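5. Setting up the Sulluneck display for colour work

5.1 Before you start

Sections 3 and 4 cover unpacking, the stand and the cable connections. Complete both before going further. The steps below assume that the display is on its stand, that it is fed from the computer by the supplied 2 m cable, and that the Flurnemon software has been installed from an administrator account.

You will need:
the Jakab sensor, with its cap and counterweight
a free USB socket on the computer (a socket on the display can be used, but see 5.8)
a soft dry cloth
a room in which the lighting can be held steady until the measurement has finished

Switch the display on and leave it running for at least half an hour. Turn off any screen saver and any power-saving setting that dims the panel. The standby light on the lower edge is white when the display has reached working temperature and amber while it is still warming up.

Note: If the display has been stored in a cold room, let it stand unplugged until it has reached room temperature. The half hour begins when it is switched on.

5.2 Room lighting

1. Close blinds or curtains on any window that faces the panel.
2. Turn off desk lamps that shine on the screen. Ceiling lights may stay on if they are on during normal work.
3. Fit the hood, if you have one. The side panels slide in first, then the top.
4. Sit in your usual position and look at the panel while it shows black. Move the stand until you can see no reflection of a lamp.

The Griltudar hood for the larger model does not fit this display. The fixing lugs are further apart and forcing them will mark the casing.

5.3 Display menu settings

The menu is opened with the rearmost of the buttons under the right-hand corner. Make the following changes in the order given, as some of them reset others.

1. Picture > Mode: set to Custom.
2. Picture > Dynamic contrast: Off.
3. Picture > Sharpness: leave at the middle mark.
4. Colour > Temperature: User.
5. Colour > Red, Green, Blue: set all three to the top of the scale.
6. System > Ambient sensor: Off.
7. System > Menu lock: leave Off until calibration is finished.

Set the computer's graphics driver to full range output. On some systems the choice is called "0 to 255" and on others "PC levels". If it is left on limited range, black will look dark grey whatever is done in the menu.

Caution: Do not use Factory reset to undo a single wrong setting. It also clears the stored calibration and the panel evenness table. The evenness table can be loaded again only from the file on the computer where it was first saved.

5.4 Fitting the sensor

1. Wipe the centre of the panel with the dry cloth. Do not use liquid of any kind at this stage.
2. Take the cap off the Jakab sensor and keep it within reach.
3. Slide the counterweight along the lead until it hangs behind the display at about half the height of the panel.
4. Tilt the display back slightly so that the sensor lies against the glass under its own weight.
5. Start Flurnemon and choose Set up > New profile. An outline appears on the screen. Place the sensor inside it.

Caution: Never press the sensor on to the panel or hold it there by hand. Do not use tape.

If the software reports stray light, tilt the panel back a little more and choose Retry. Pulling on the lead to straighten the sensor usually makes matters worse – lift it clear and lay it down again.

5.5 Target values

Enter the targets on the second page of the set-up window.

White point: D65 for general use. Use D50 only if you compare the screen with prints in a viewing booth that has D50 tubes.

Luminance: the panel can hold over 200 cd/m², but that is too bright for long sessions in a dim room. Begin with the value offered by the software and lower it if a blank page on the screen looks like a light source. In a bright office a higher figure may be needed.

Tone curve: 2.2 unless the people you exchange files with have agreed on another.

Black level: Lowest available.

Choose Next, then Measure. The software first asks for the backlight to be adjusted by hand. Press the brightness buttons until the marker sits between the two lines, wait for the reading to settle, and press Continue. From then on the measurement runs without help. Do not move the mouse across the patches, and do not change the lighting in the room.

5.6 Checking the result by eye

The report gives an average and a largest error. Both can be within limits on a panel that still shows a fault, so a visual check should follow every new profile. Remove the sensor, refit its cap, and bring the display upright.

1. Wait a few minutes after returning the display to its working position.
2. Open the grey ramp from Tools > Patterns. The steps should be even, with no pink or green tint in any of them.
3. Open the black pattern. The darkest squares should be just visible against the background with the room as you normally have it.
4. Open the white pattern and look for the last square before 255.
5. Open a photograph in a program that supports colour profiles and view it at full size.
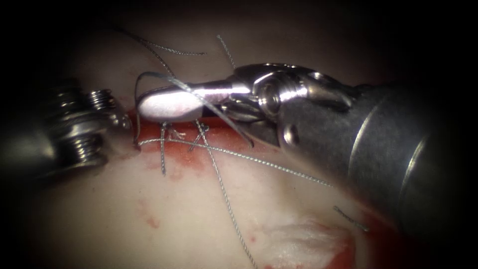 Test patterns tell you about single tones, whereas a photograph puts deep greys, near whites and small highlights next to each other. Let your eyes rest on the picture for a short while before judging it, and go through the dark parts first. On the thick dark grey shaft at the right, the faint lighter band that wraps round it should be visible without effort but should not stand out. If it merges with the grey on either side, the black level or the output range is wrong. Look next at the bright spots on the silver jointed metal towards its tip: they should be white and small, and should not spread until the edges of the segments are lost. The flat white paddle-shaped part is the most useful area for colour. It should keep its faint pinkish smudge, low down near the middle, while the rest of the surface stays clearly white. A smudge that cannot be seen suggests that near whites are being clipped, while a pink tint over the whole of the white surface points to the white point.

If any of these checks fails, work through the following before measuring again.

1. Confirm that the profile shown in the operating system is the one just made. Its name includes the date, for example "Sulluneck 6 November 2021".
2. Confirm that the viewing program is using the profile. Some programs read it only when they start.
3. Check that no night mode or blue light filter has switched itself on.
4. Return to 5.3 and check items 2 and 6.

Note: Two displays of different makes on one desk will seldom match exactly, even with the same targets. Profile each one separately and carry out colour work on one of them only.

5.7 Saving and repeating

Save the profile under a name that includes the room. If the display is moved to another desk, make a new profile there and keep the old one until the new one has been checked.

Measure again every four to six weeks, and after any of these:
a change of graphics card or driver
a change of lamps in the room
a firmware update to the display
a factory reset, whether intended or not

The backlight counter is found under System > Information. It does not need to be reset. On the unit used in preparing this section the counter stood at 1,475 hours, and the luminance target was still reached with plenty of adjustment left. When the target can no longer be reached with brightness at the top of the scale, lower the target and profile again.

When the work is finished, set System > Menu lock to On. To open the menu afterwards, hold the rearmost button until the padlock sign goes out.

5.8 Faults

Sensor not found. Unplug the sensor, close Flurnemon, plug the sensor straight into the computer and start the software again. Sockets on the display are live only while its own USB lead to the computer is connected.

Measurement stops part of the way through. The display or computer has gone into standby. Turn off power saving on both and begin again from 5.5. A part measurement cannot be resumed.

One side of the panel looks warmer than the other. Run Tools > Evenness. This takes longer than a profile and needs the sensor to be moved by hand to each outline in turn.

Colours change when the computer is restarted. The profile loader is not running. Open Flurnemon > Preferences and tick Load at start-up.

Menu settings are greyed out. The menu lock is on, or the display is in a mode other than Custom.

Section prepared by Etelka Medve. Technical check: Ernő Antal.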